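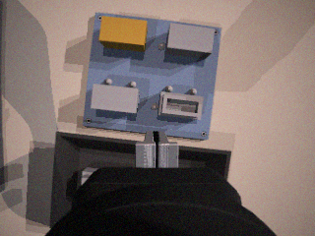 Figure 1. Computer rendering of a square light blue board with a screw at each corner and a yellow-orange block in the upper left.

Keeping Time in a Shared Workshop: A Study of Booking and Waiting at the Killasberg Open Workshop
Ayantu Ambaye
Project report, submitted 2025-05-30

1. Background

The Killasberg Open Workshop is a shared space where people who live in the Flandby district can use tools they don't have at home. Members pay a small yearly fee and book a bench by the hour. Most of them come to fix household things such as lamps, radios, chairs and bikes. A smaller group builds hobby electronics.

I became interested in the workshop after hearing members complain that the benches were always booked. When I visited, several benches were free even though the booking sheet said they were taken. The question for this project was simple: how much of the booked time is used, and what would make more of it available?

2. Method

The workshop gave me its booking records for one full season, ending in December. The records held 986 bookings. Each one listed the bench, the start time, the length of the booking and whether the member signed in. Names were removed before I got the file.

I also interviewed 8 members. Each interview took place at the workshop and followed the same list of questions, which is in the appendix. I wrote notes by hand and typed them up the same evening. One interview was done by phone when the member had moved to Kurkton.

The sign-in book was the weak part of the method. Members are supposed to sign both in and out, but many skip the second part. For this reason I could tell whether someone came, but often not when they left. I dropped my first plan, which was to measure exact hours of use.

3. Results

Missed bookings were spread unevenly. Evening slots were missed more often than morning slots, and long bookings were missed more often than short ones. Bookings made far ahead were the least reliable. Members who booked on the same day nearly always came.

In the interviews, members gave different reasons for not canceling. The most common was that the booking sheet has to be changed in person. One member said, "I would have to walk there to tell them I'm not walking there." Others said they forgot, or thought it didn't matter if they canceled late.

Three members said they book more time than they need. They were afraid a repair would run over and they would have to pack up in the middle of it. This is linked to storage. There is no shelf for unfinished work, so a half-done repair has to be carried home – and a chair with fresh glue doesn't travel well.

4. Discussion

The shortage of benches is partly a shortage of information. Members see a full sheet and give up, while the people who booked are at home. A phone number for canceling would be cheap and could start right away. An online calendar, like the one used at the Sisay library, would work better but needs someone to look after it.

Storage may matter as much as booking. I didn't expect this at the start and had no question about it on my list. It came up by itself in the first interview, and I added it for the rest.

I can't say how the results would look in another season. The records cover colder months, and two members told me they come less in the summer.

5. Suggestions to the workshop

Accept cancellations by phone or text message.
Release a bench if the member hasn't signed in within 20 minutes.
Put up a labeled shelf for unfinished work, with a time limit.
Move the sign-in book from the office to the door.

The workshop staff have read a draft of this report and plan to try the shelf first.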